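Sourdough rye: how long do you let yours sit before cutting?

crumbandbutter
Posted in Bread & Baking
My third all-rye loaf came out of the oven this morning and I'm so happy with it! Dense, dark, smells like malt and a little like apples. The recipe says wait a full day before slicing. A whole day?? How do you people do it?

oldmillroad
Wait the day. I wait 2 if I can stand it. Cut it warm and you'll be scraping gum off the knife.

tansy_k
Going to disagree with oldmillroad (sorry!). I cut mine after 5 hours, toast it hard, and it's wonderful. Yes, the middle is a bit sticky. I love it that way with cold butter and salt.

oldmillroad
Toasting is cheating, but fair enough. What flour?

crumbandbutter
Forsberg whole rye, the coarse one. I baked it 90 minutes with the lid on for the first part. Maybe too long? The crust could stop a door.

tansy_k
Not too long at all for a big loaf. Wrap it in a linen towel overnight and that crust softens up beautifully.

pip_in_the_pantry
Team wait-a-day here, and I'll go further: slice it thin. Thick slices of rye are what put people off rye. I got my whole family eating it once I went thin, even the white bread crowd. 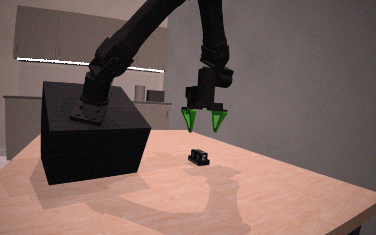

Nellard, March

pip_in_the_pantry
My starter is finally waking up now that the kitchen is warmer, so I'm making two loaves tonight, one with caraway and one without. Will report back on both!

oldmillroad
No caraway in mine, thanks. It takes over everything.

crumbandbutter
Caraway forever! Okay, the loaf is in a towel on top of the fridge and I'm going out for a walk so I don't touch it.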